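Trying out the Flodo pick-and-place kit
Project report by Jericho Gatchalian and Abla Nasrallah
22 Oct 2026

Our question was simple: can two students with no robotics background get useful work out of a Flodo kit in one term? We borrowed ours from the Holon lab and got the arm moving on the first afternoon (a bit jerky, but moving!).

Setting up

The printed guide is short and friendly. Calibration took us 60 minutes the first time and far less once we understood the order of the steps. The software, Darketti, lets you drag the arm's path on screen and then save it as a routine. We loved this part. Abla wrote most of our routines and Jericho kept the log.

What we ran

We logged 373 attempts over the term, starting with plain blocks and moving on to awkward shapes. Blocks were easy. Anything with a bend in it made us think much harder about where the fingers should come down, and we redrew those paths many times.
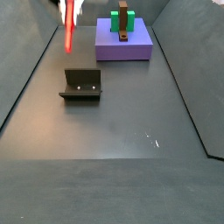
Awkward shapes were the best part of the project, and we would start with them next time. An L-shaped part gives you several places to grip, and each one leaves it facing a different way. The black bracket lying in front of the purple box has its back plate standing up and its base pointing forward, so we planned separate routines for the plate and the base. The sloping walls also have to be allowed for when you draw a path near the sides.

What we would change

Darketti should warn you before it overwrites a routine. We lost one in April and had to draw it again from memory. A longer cable would be lovely too.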